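Monday, June 14, 2021

Two arms and a lot of little rolls

I've been meaning to write about work for ages, and now I finally have something to show you! Since January our sorting room at Clalton has had a pair of robot arms learning the job I did for 7 years, which is putting small wrapped rolls away in drawers.

It sounds like nothing. On a busy day I handled 343 of them, and by four o'clock my wrists let me know about every one. Matěj Gajdoš, who sits opposite me, used to wear a brace on both hands.
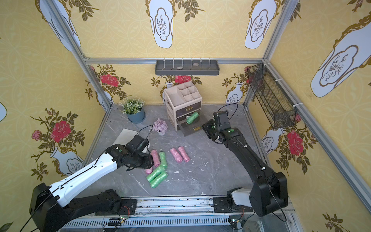

Pink and green rolls on the floor of the booth, with one green one in the drawer.

The arms are slow, I'll admit. Tullio D'Amico timed a full drawer at 21 minutes (I could do it in three, thank you very much), but what a thing to watch! I've spent whole tea breaks with my nose practically in the booth.

My own day has changed more than I expected. I set out the rolls, I note down where a grip slips, and twice a week I sit with the Grulberg people and tell them which way round I'd pick something up and why. All those years of knowing it in my fingers, and now somebody wants it in words!

Matěj is less sure. He liked the quiet of the old job, and he worries about his hours, which are fixed only until next January. We've both asked for that in writing. Meanwhile he's started the maintenance course and came back from the first session with grease on his collar, grinning.

Next week they try the bigger drawers.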